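Mai 2020
Par Hae-won Kwak, services généraux, Sillum

Gobelets et boissons au poste de travail : règles pour le plateau Kultanora

La reprise progressive sur le plateau Kultanora s'accompagne d'une révision des consignes relatives aux boissons. Les fontaines restent en service, mais les verres empilés à côté des éviers ont été retirés et les deux placards à tasses de la cuisine sont fermés à clé. Chacun vient donc avec son propre contenant. Les consignes qui suivent remplacent la note affichée près de l'ascenseur, qui mentionnait encore les tasses communes et l'ancien horaire du lave-vaisselle.

Sont admis au poste les gobelets, mugs isothermes et bouteilles munis d'un couvercle. Le couvercle doit tenir en place lorsque le contenant est incliné ; un couvercle simplement posé, sans joint ni filetage, n'est pas considéré comme fermé. Les gobelets jetables avec couvercle et paille sont tolérés sur le bureau pendant la durée de la consommation, puis évacués dans la corbeille de la cuisine. Les corbeilles individuelles ayant été supprimées, un gobelet abandonné le soir reste sur place jusqu'au passage du prestataire, Dal Bello, qui n'a pas pour mission de vider les récipients. Il ne les videra pas.

La contenance est limitée à 700 ml par récipient. Cette valeur correspond à la hauteur libre sous le bec des fontaines : les bouteilles plus grandes doivent être penchées pour être remplies, et l'eau s'écoule alors derrière la grille, dans le bac de récupération, dont la capacité est faible. Deux débordements ont été relevés l'hiver dernier pour cette raison, l'un d'eux avec infiltration sous les dalles du faux plancher. Pour mémoire, les boîtiers de raccordement électrique se trouvent sous ces mêmes dalles.

Sur le bureau lui-même, la règle est celle d'une zone boisson et d'une zone matériel. La boisson se place du côté opposé au passage des câbles, à 50 cm au moins de tout ordinateur ouvert et sous tension. Pour un portable fermé et éteint, aucune distance n'est imposée, sous réserve que rien ne soit posé dessus. Les plateaux blancs marquent facilement : café et thé laissent une auréole que le produit courant n'enlève plus après 24 heures. Un mouchoir en papier passé tout de suite suffit dans la plupart des cas. Les bureaux étant partagés, l'occupant suivant hérite de la tache et la signale rarement. 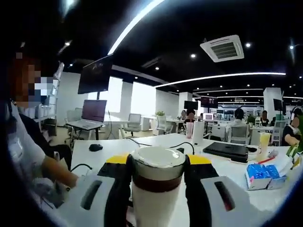 Gobelet à couvercle et bande brune, tenu entre deux doigts de pince ; plus loin, un portable fermé et d'autres gobelets.

Le modèle à bande centrale a un avantage pratique : la main se place d'elle-même à mi-hauteur, loin du couvercle. Il est recommandé de saisir tout gobelet par cette partie et d'éviter le contact avec la zone de buvage, surtout lorsqu'il faut déplacer celui d'un collègue. Dans ce dernier cas, prévenir l'intéressé et se laver les mains ensuite. Les gobelets à paroi lisse, sans bande ni relief, glissent davantage quand ils sont humides ; on les pose à plat avant d'ouvrir le couvercle.

Concernant l'identification, les couleurs ne suffisent pas. Une étiquette portant le nom ou les initiales est demandée, collée sous le fond ou près de la base. Les étiquettes Drekimora du local fournitures conviennent à condition d'être appliquées sur une surface sèche et de ne pas passer au lave-vaisselle. Celles qui y passent se décollent et finissent dans le filtre -- c'est la première cause d'arrêt de la machine depuis son installation. Pour un marquage durable, préférer un feutre indélébile, à demander à l'accueil.

Le nettoyage se fait de préférence à domicile. À défaut, l'évier de gauche est réservé au lavage à la main ; celui de droite sert au remplissage des bouilloires et ne doit recevoir ni marc ni sachets. L'ordre conseillé est le suivant : vider, démonter le couvercle, retirer le joint si le modèle le permet, laver séparément, sécher à l'essuie-tout. Le joint est la pièce la plus souvent oubliée. Sur les couvercles arrondis, un dépôt se forme dans la gorge intérieure et donne à l'eau un goût que l'on attribue à tort à la fontaine. Les filtres des fontaines ont été remplacés avant la réouverture et la date figure sur la face latérale des appareils.

Le séchage sur les radiateurs, les rebords de fenêtre et le dessus des caissons n'est plus autorisé. Un égouttoir à emplacements séparés a été installé à droite de la porte de la cuisine. Il comporte 24 emplacements, ce qui est inférieur au nombre de postes ; les gobelets secs doivent donc être repris le jour même. Ceux qui restent en place le soir sont rangés dans un bac gris sous l'évier, où ils peuvent être réclamés.

Les petits objets associés aux boissons appellent une précision. Pailles, cuillères, touillettes et capsules ne restent pas sur le bureau. Les paquets de mouchoirs personnels y sont autorisés et même encouragés, à portée de main mais hors de la zone boisson. Même remarque pour les stylos : plusieurs gobelets vides servaient de pots à crayons et ont été lavés par erreur avec leur contenu. Les pots à crayons sont disponibles au local fournitures, sans bon de demande.

En cas de renversement, dans l'ordre : éloigner le matériel, débrancher à la prise et non côté appareil, éponger de l'extérieur vers le centre, puis soulever les câbles et essuyer dessous. Une souris ou un clavier touché est remis au support informatique, même s'il semble fonctionner. Un liquide sucré peut bloquer les touches plusieurs jours après l'incident. Le support a traité plus de 50 périphériques dans ce cas l'an passé, boissons sucrées en majorité. Le signalement n'entraîne aucune retenue ni refacturation au service.

Les salles de réunion suivent un régime plus strict : eau uniquement, contenant fermé, 4 personnes au maximum par salle jusqu'à nouvel ordre. Les carafes ne seront pas remises en circulation avant septembre. Les équipes qui reçoivent des visiteurs peuvent retirer de petites bouteilles d'eau à l'accueil, contre inscription au registre.

Les demandes de dérogation (contenants médicaux, bouteilles de plus grande capacité pour raison de santé) sont à adresser aux services généraux, sans justificatif détaillé. Les gobelets oubliés avant la fermeture du site sont conservés à l'accueil dans un carton, triés par étage. Ceux qui n'auront pas été repris à la fin du mois seront jetés, couvercles compris.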